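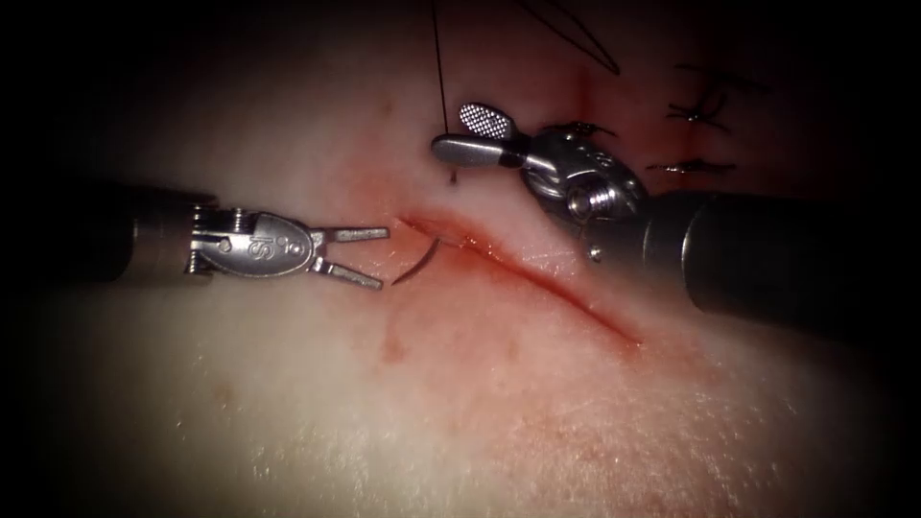 [List home] [Thread index] [Date index] [Prev in thread] [Next in thread] [Search]

Re: Notes wanted from the Collora open day (suturing station)

Replying on list, as two other people asked me the same thing in private.

> I could not get to the open day in March. Could someone who
> stood at the suturing station write up what was run, in what
> order, and what was logged? In particular:
>
> 1. Was the needle handling automated, or was it all
> teleoperated?
> 2. What tissue did they use?
> 3. Did they say anything about thread tension? Our rig at
> Drekby still breaks thread on the second throw and I would
> like to know how others set the limit.
> 4. Is the log format the one from last year?

1. Mixed. The approach and the coarse positioning of both arms were teleoperated from the console. The needle pickup was handed to the planner, with the operator holding a foot pedal the whole time. Releasing the pedal stops both arms in place. Knot tying was teleoperated in every run I watched. Collora stated that automated knot tying is on their list and gave no date.

The instruments are a pair of slender pointed jaws on the left arm and, on the right, a grasper with a fenestrated, cross-hatched upper jaw and a smooth lower one. The left one gets the needle. In the view at the top of this message the needle is lying on the tissue just past the open left jaws, the right instrument is near the point where the black thread goes in, and there are two finished stitches at upper right. I mention the layout for those who plan to reproduce the pickup: the planner wants the left jaws open and facing the needle before it will accept the handover. If they are not, it returns control to the console and logs a refusal.

2. A synthetic pad made by Estach, pale, with a cut prepared by the station staff. The red on it is dye. A fresh pad went on after each group of visitors. Estach had a table by the door and will sell pads singly, which they would not do last year.

3. Yes, and this was the most useful part of the session. The tension limit is not a fixed number. It is set per thread type from a pull test done on the same spool that morning, then scaled down by the operator. The test fixture is by Le Goff and clamps to the bench. Thread is loaded until it parts, the peak is stored, and the controller reads the stored value at startup. If the spool is changed and the test is not repeated, the controller refuses to enable the planner. I asked whether that check can be bypassed. It can, from a service menu, and they asked us not to.

For Drekby: if you are still using one limit for all spools, I would look there first. I would also look at which jaw holds the thread during the throw. The operator kept the thread out of the textured jaw where possible and said the texture had cut it in earlier trials. I have not tested this myself.

4. No. The format has changed. Each run now writes one file with a header, and the joint data and camera timestamps share a clock. The old reader will open the file and then stop at record 201, where the first of the new event blocks starts. There is a patch for the reader in the list archive, message 1642. It applies cleanly to the current version. With the patch, event blocks are skipped; they are not decoded. If you want the planner refusals you need the new reader, and that needs the library update as well.

Joint data is sampled at 200 Hz on both arms. The sample file they handed out is run 218, a single pickup with the console input included. I have a copy and can put it on the list server if the administrators have no objection to the size.

Some remaining points, in no order:

– The session started at 10:30 and ran past noon. The morning groups saw more of the planner than the later ones.

– Visitors could sit at the console with the arms disabled. The grip force at the handles is adjustable and was set too stiff for my hand.

– The lighting is strong at the center of the view and drops off quickly toward the edges. Anyone training a needle detector on these files should allow for that. Collora said detection near the corners is not attempted.

– Slides were promised. I have not received them.

I did not get a clear answer on how the planner treats a needle that is partly under loose thread. If someone from an afternoon group saw that case run, please post it.

[Prev in thread] [Next in thread] [Reply to list]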